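Lista Aula Abierta de Sutura
Inicio | Archivo | Hilos | Buscar | Darse de baja

Asunto: Re: Materiales para el taller de nudos y horario de febrero
De: Meriem Bouazza
Para: la lista

Hola a todos:

Contesto a Ismail por partes y aprovecho para cerrar lo del taller de febrero, porque hay gente que tiene que cambiar guardias y necesita saberlo ya.

Ismail Radwan escribió:
> He mirado el presupuesto y nos quedan 2,486 euros mal contados
> (perdón, 2.486, que llevo el teclado en inglés). Con eso hay que
> pagar las almohadillas, el hilo y la sala. Mi propuesta es comprar
> almohadillas nuevas para todos y dejar el hilo caducado del almacén
> para practicar. También pregunto si mantenemos la parte de nudo
> a mano o pasamos directamente al portaagujas. Los de segundo año
> me dicen que a mano ya lo tienen visto.

Sobre el dinero: 2.000 es lo que podemos gastar. El resto está comprometido con la sala de Burnside y no se toca. Lucyna pidió precio a Ploston y a Tarero. Ploston vende las almohadillas por cajas cerradas y Tarero las sirve sueltas, pero cobra el envío aparte. Me inclino por Tarero.

No compraría almohadillas para todos. Las del año pasado aguantan otra ronda si se reparten bien. Las incisiones ya usadas sirven para practicar la retirada de puntos, y en casi todas queda sitio para trabajar. Las que tengan los bordes desgarrados sí hay que tirarlas, porque el hilo corta el material y el alumno cree que está tirando demasiado cuando el problema es la almohadilla.
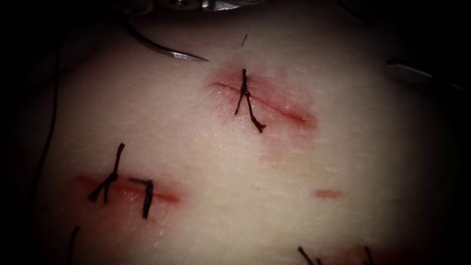
Almohadilla de prácticas con incisiones cortas, algunas ya cerradas.

Sobre el hilo caducado: de acuerdo para los nudos en seco, con una condición. El trenzado viejo se deshilacha y el monofilamento viejo tiene más memoria de la cuenta. Si lo usamos, que sea solo trenzado y que se separe antes en una bandeja aparte. Hay 100 sobres en el armario del fondo y no todos son del mismo calibre. Mounir se ofreció a clasificarlos. Mounir, si lees esto, deja fuera lo más fino, que en el primer día solo sirve para que se desesperen.

Sobre el nudo a mano: lo mantengo. Los de segundo lo tienen visto, pero verlos hacerlo es otra cosa. En la última sesión la mayoría cruzaba mal la segunda lazada y le salía un nudo corredizo sin darse cuenta. Eso con el portaagujas se repite igual. Prefiero una hora entera de nudo cuadrado, despacio, y después el instrumento.

El orden que propongo es este:

- Nudo a mano con cordón grueso, atado a la pata de la mesa o a lo que haya.
- Nudo a mano con hilo, sobre almohadilla.
- Portaagujas: cargar, pasar, recoger la aguja. Sin anudar todavía.
- Puntos sueltos completos.
- Descanso.
- Intradérmica, solo para quien quiera.

Pido también que unifiquemos lo que decimos sobre la longitud de los cabos. El año pasado cada instructor daba una medida y los alumnos acabaron preguntando cuál era la buena. Para puntos sueltos de piel, que dejen cabo suficiente para cogerlo con la pinza al retirar, y que no invada el punto de al lado. No hace falta dar milímetros.

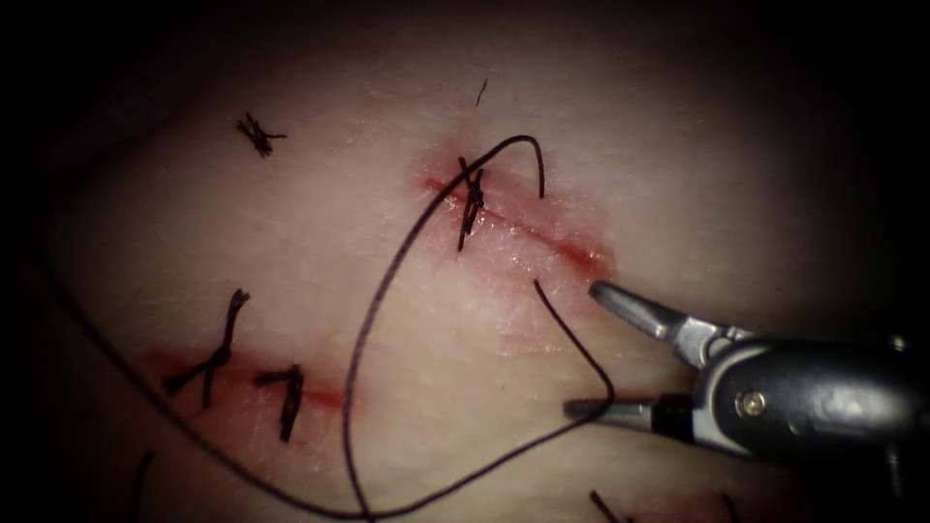 La tensión es el otro asunto. Hay que insistir en aproximar los bordes sin estrangularlos. Essam Lamrani lo explicaba bien con una goma elástica debajo del hilo: si la goma se arruga, sobra fuerza. Si alguien guardó aquellas hojas, que las mande a la lista, porque en el archivo compartido solo aparece la primera.

Horario: empezamos a las 9:30 y dejamos la sala a las 13:30. El conserje de Burnside cierra a esa hora y ya tuvimos un disgusto. Los instructores, a las 9:00, para montar las mesas.

Faltan dos personas para las mesas del fondo. Si alguien de Bensaid puede venir, que me escriba a mí directamente y no a toda la lista.

Un saludo,
Meriem

Comentarios (3)

Lucyna Nowicki
Confirmo lo de Tarero. El envío sale a cuenta si se pide todo junto. Necesito la cantidad antes de hacer el pedido.

Mounir Zerouali
Leído. Separo los sobres esta semana. ¿La seda la dejo con el trenzado o aparte?

Ismail Radwan
Por mí bien el orden. Yo pondría el descanso antes de los puntos completos, que a esa altura ya nadie tiene pulso. Las hojas de Essam las tengo en papel, las escaneo.

Última actualización: febrero

Anterior | Siguiente | Volver al índice del hilo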